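Exit interviews, and why we've started reading them

Grimshaw has held exit interviews for as long as anyone in the people team can remember. Until February they went into a folder called Leavers, which was opened only to put another one in. Then Ghazal Ahmadpour came back from leave, found 419 forms in it, and read them all over a fortnight with a large pot of tea.

Her main finding is that we ask terrible questions. The old form had 30 of them, among them "Rate your satisfaction with the induction process", put to people who had their induction in another decade. Most leavers gave everything a four out of five and wrote "all fine" in the box at the end. One wrote "all fine" and then attached three pages.

So the form has gone. From Apr 24, 2018 there are 7 questions, all of them open, and the talk happens with someone outside the leaver's own line. Keegan Tipoki and Kaiwen Jin have agreed to do these for the Titura and Motance sites. Lachlan Tawhiri covers everyone else until we find him some help, so please be kind to his diary.
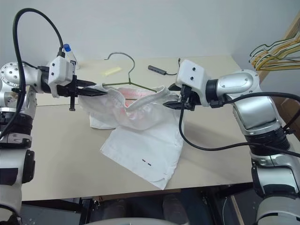
A garment and, in the second picture, a coat hanger.

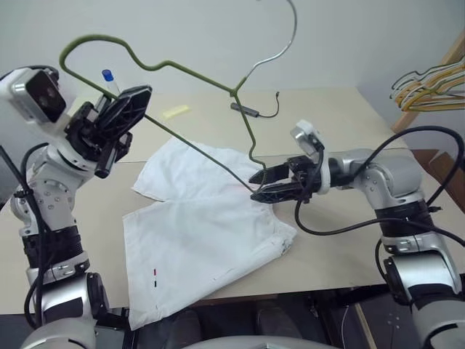 The timing changes too. We used to book the interview for the final afternoon, wedged between handing back the laptop and the cake, when most people would agree to anything if it got them to the cake. It will now be offered in the second week of notice. Anyone who would sooner wait can have a phone call a month after leaving, by which point tempers have cooled or been properly organised into bullet points.

Managers, a few requests. Please tell us about a resignation on the day you get it. We had one last year that reached payroll before it reached us, and payroll heard it from the car park. Don't ask your leaver what they're planning to say, and don't ask Lachlan afterwards what they said. You'll get a summary twice a year with names taken out. If your team is too small for that to fool anyone, your answers will be lumped in with a neighbouring team's.

The new form is on the staff pages under Leaving Us, next to the pension leaflet. Comments on the wording to Ghazal, who has promised to read those as well.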